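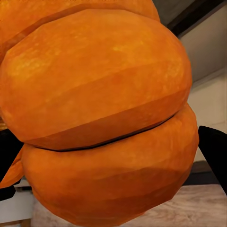

Pivlow Kitchen Support Team

Filed under: Help & How-To > Soup Makers > First Use

Setting up your Grillodex soup maker (section 3)

Read section 2 first if the jug is still in its packing. This bit covers rinsing, the first fill and the first proper batch. Recipe used is the squash and pumpkin one from the card in the box.

Before you start

1. Take the lid off. Twist left, lift. Stiff the first few times.
2. Wash lid and jug with warm soapy water. Rinse. Dry the underside of the jug and the socket.
3. Stand the base on a flat worktop, away from the edge. Leave a hand's width behind it for the steam.
4. Plug in. Light goes amber. No light, see section 7.

CAUTION: Never put the jug under a running tap. The socket is in the handle and must stay dry. Wipe the outside with a cloth.

CAUTION: Blades are sharp even when new. Brush only, no fingers.

Rinse cycle

5. Pour in 600 ml cold water. Lower line on the inside of the jug.
6. Lid on, twist right until it clicks.
7. Press CLEAN. Runs by itself and beeps twice at the end.
8. Tip the water away. A faint smell on the first run is normal. Run it again if it bothers you.

First batch

9. Peel the squash or pumpkin, scrape out seeds and stringy bits. Cut into cubes, thumb-joint size. Bigger lumps get stuck under the blade guard.
10. Soften one chopped onion in a pan first. The jug does not fry. Butter or oil, either's fine.
11. Onion in, then the cubes, then stock. Liquid must cover the lower line and stay under the upper one.
12. Lid on. Click.
13. Press MODE until SMOOTH is lit, then START. Leave it alone. It will go quiet for a while, then blend, then go quiet again.
14. Long beep = done. Unplug before you take the lid off.

Note: Lifting the lid mid programme pauses it. Put it back within two minutes and it carries on. Any longer and you have to start again from step 13.

Note: For chunky soup pick CHUNKY at step 13 and cut everything smaller. It doesn't blend at all in that mode, it only heats and stirs.

CAUTION: Contents are very hot. Pour away from you. Keep childern back from the worktop.

If it shows an error

E1 - lid not clicked. Take off, refit.
E2 - too little liquid. Unplug, let it cool, top up to the lower line.
E3 - something caught on the bottom. Usually starchy veg or milk. Unplug, empty, soak with warm water, scrub with the brush. Add milk or cream after cooking in future, never before.
E4 - overheated. Unplug and leave half an hour. If it comes back, stop using and contact us.

Spare parts

Lid seal is part 107. Brush is part 889. Order through the Pivlow parts page, have your serial number ready (sticker under the base). Seals are not covered by the guarantee, jug and base are.

Changes to this section: step 10 reworded, E4 added. Checked by Malou Bundgaard, January 20, 2020. Thanks to Sverre Viklund for spotting that the old verison had CLEAN and MODE the wrong way round.

Next: section 4, Storing and descaling

14 shares | 3 comments

Related help
Grillodex soup maker: what's in the box (section 2)
Grillodex soup maker: no light, no beep (section 7)
Freezing soup in portions
Gerlach hand blender: fitting the whisk
How to find your serial number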